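Widstead closes its anti-bribery course with a quiz and cold sandwiches

23 Jan 2025

Compliance consultancy Widstead held its half-day course on gifts, hospitality and facilitation payments this morning, and over 90 people gave up a perfectly good breakfast to attend. Lunch was provided. Its value had been checked against the gift limits of every firm in the room, and it tasted that way.

Lina Harb opened with the new wording on third-party agents, then spent 22 minutes on the difference between a thank-you and an inducement. A case of wine came up repeatedly. Pouran Kordestani of Beltrán took the session on due diligence files and asked who had reread theirs in the past year. The hands that went up were mostly at the back, and mostly not very high.

The final panel, chaired by Casimiro Villanueva, dealt with record keeping - how long to hold it, where to hold it, and who has to find it when the regulator calls. Milagros Figueroa won the quiz. She declined the prize until it had been entered in the register.

Slides go out to attendees this week. The course runs again in June, with 10 places held for first-time compliance officers.

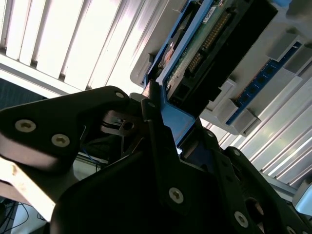 Also coming up: Jilness on sanctions screening for small firms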